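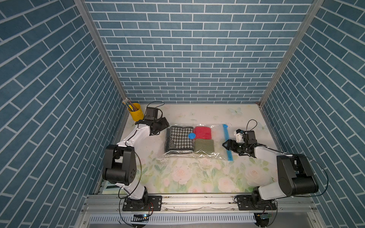

Did the sweater library get through the fall without running out of money?

We made it with a little left over, mostly thanks to the free storage room at Trullholm, and the leftover is going into yarn and moth traps.

Koppel Sweater Library
Progress report to the Lestari Fund
Friday, January 16, 2026

Hi Heloísa, and hi to everyone else at the fund who ends up reading this. You asked for a plain update and I tend to ramble, so I've put the money near the end where you can skip straight to it!

Loans first. We have 230 knits on the shelves now, which is every size from toddler up to a men's 3XL (one cardigan, very popular, never home). More than 70 households have borrowed something this season. The way it works hasn't changed since the application: you pick up to three pieces, you keep them until spring, and you bring them back clean if you can and dirty if you can't. Plenty come back dirty and that's fine, we'd rather wash a sweater than never see it again.

The thing I got wrong was kids' sizes. I figured families would want the small stuff most, and they do want it, but they also have cousins and hand-me-downs. The people who really had nothing warm were teenagers and tall men. Octavio Villca spotted this before I did, standing at the desk on our second open evening and turning away one lanky kid after another, and he went around to the rowing club and came back with two trash bags of big heavy pullovers. We've asked for adult large and up in every notice since.

Mending has been slower than planned. The repair table runs twice a month at the back of Trullholm, and Žofie Malý teaches it. She is very good and very strict about matching yarn weight, so the elbows that leave her table are going to outlive the rest of the sweater. The waiting pile is bigger than I'd like, though. Cuffs and elbows are most of it, then moth holes, then a whole category I think of as "somebody's dryer." We can't do much for the felted ones. Žofie cuts those into mitten panels, and a few pairs have already gone out.

Moths! I owe you a proper paragraph on this because it was the big worry in your last letter. In the fall we found larvae in a donated box, the real thing, and I had a bad night about it. What we do now is simple. Everything that arrives gets bagged at the door and goes into the chest freezer for two weeks, then it gets washed and dried all the way through, and only then does it touch a shelf. Anything out of season or waiting on Žofie gets folded and put in a sealed bag. I wanted clear bags so we can tell what's in there without opening them, and I'm glad I held out for that. The traps in the storage room have been clean so far this month.

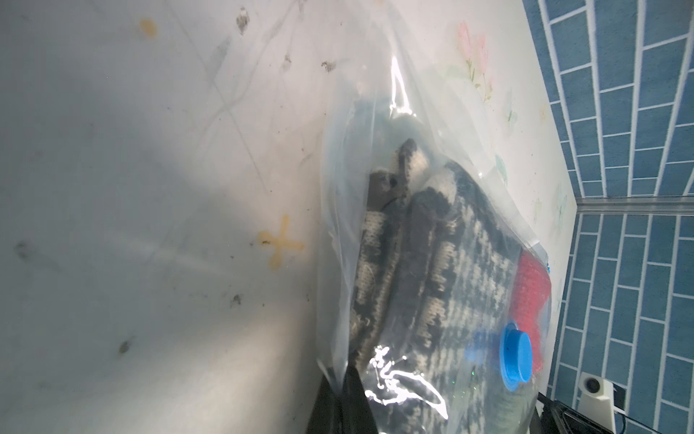
Patterned knits folded inside a clear vacuum storage bag.

One small note on the vacuum bags, since Khải Trình asked me about it on the phone. We don't squash the thick wool flat for months on end. It comes out looking like a waffle and takes forever to fluff up again. So for the chunky things we press the air out by hand and seal it there, and we save the real squeezing for thinner knits and for the move in the van.

On records, we're still using the card box. Kieran Ó Riain set up a spreadsheet for us over the holidays and it's much better than the cards, but it lives on one laptop and two of us keep forgetting the password. I'd like to have everything typed in before the spring returns start. If that slips, I'll tell you.

Now the money. We've spent $3,272 of the grant. The freezer was the biggest single thing, then detergent and the laundromat, then bags, shelving brackets and printing. We got the brackets from Griltadard and they sent the wrong ones first, so that cost us a couple of weeks but no extra dollars. I had put $320 aside for yarn and most of it is still there, because people kept giving us yarn. With your OK I'd like to move part of that over to traps and a second drying rack. The rack we have is full by lunch on any wash day and there are sleeves hanging off the radiator.

Things I'd like from you, whenever you get a minute: a yes or no on the rack, the right version of your logo for the returns poster (ours is fuzzy), and whether you want the spring report in this same chatty form or on the official sheet.

Also, Žofie is doing a darning evening later in January and you'd all be very welcome. Bring a sock.

Filed under: Grant updates, Clothing and repair

Get our newsletter: open evenings, wanted sizes and mending dates. Unsubscribe whenever you like.

© Koppel Sweater Library | Contact us | Back to top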